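The Candy Clause
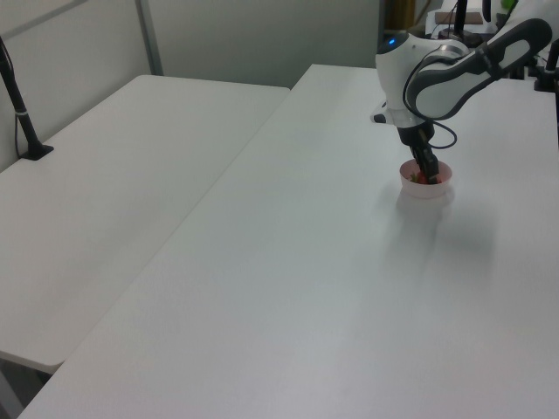 My aunt left me her house in Etevham, on the condition that I keep the candy going. It was in the will, between the piano and the burial plot. "A dish of hard candy is to be kept by the front door for whoever calls." The lawyer read it aloud in the voice he used for everything, and then asked if I had any questions. I had eleven or twelve, but he billed by the quarter hour. A small round bowl, pale pink going on off-white, with bits of red and green at the bottom, does not look like much of a legal obligation. I signed for it anyway, and for the house, and for the piano, which turned out to be attached to the floor.

The callers began the next morning at 8. The first was a man in a raincoat who walked in without knocking, took a red one, said "Sorry for your loss," and left. I assumed he had known my aunt. After him came two sisters from across the road who each took a green one and looked at my furniture. Then the mail carrier. Then a boy who wanted to know if the old lady was still dead.

By the end of the week I had been to the store three times. The store in Etevham is called Khoo and it sells bait, stamps and candy, from the same counter and, I suspect, with the same scoop. The woman at the register weighed out my bag and told me my aunt used to get the Clasanier kind.

"What's the difference?" I said.

"Price," she said.

I bought the other kind. I was living on what was left of a severance check and I did not see why the mail carrier should be living on it too.

Word got around before I had the bag open. The man in the raincoat put one in his mouth, stood there for a moment, and looked at me the way you'd look at a person who had watered the whiskey. He didn't say anything. He put the wrapper in my hand. The sisters stayed away for two days, and when they came back they had brought their own.

I went to see the lawyer, who was eating a sandwich.

"It says hard candy," I told him. "It doesn't say a brand."

"No," he said.

"So I'm within the terms."

"You're within the terms," he said, "but I had one of those yesterday, and I wouldn't want to argue it in front of a judge from this county."

I hadn't known he was a caller. He looked a little embarrassed and turned the sandwich around to start on the other side.

So I went back to Khoo and ordered the Clasanier, which came by the case, 620 pieces to a case, and cost more than the water bill. The woman at the register did not gloat. She gave me a free stamp.

My aunt had kept a ledger. I found it in the piano bench that evening while I was looking for something to sell. She had written down every caller since the year she moved in – no names, only what they took and what they told her. Red, bad knee. Green, son not writing. Two reds, says he isn't lonely. It went on like that for nearly 200 pages, in pencil, and some of it would have gotten her sued. On the last page she had written "Koko, none, just sat," over and over. Koko was the sisters' dog.

I read until late. I learned that the man in the raincoat had been coming for years and that he had proposed to my aunt in May, by the coat rack, and that she had written "Red, proposed" and under it, "Told him to take another one."

In the morning he came in without knocking. The new candy was out. He took a red, unwrapped it, and gave it some thought.

"That's better," he said.

"It ought to be."

He looked at the door, and then at the chair beside it, which I had been using for laundry. I moved the laundry. He sat down with his raincoat on and told me about a drain he was having trouble with, and then about a different drain. It took an hour and I didn't understand much of it. Koko wandered in at some point and lay across both our feet.

After they'd gone I sharpened a pencil. Red, I wrote, drains. I thought it over and added the dog.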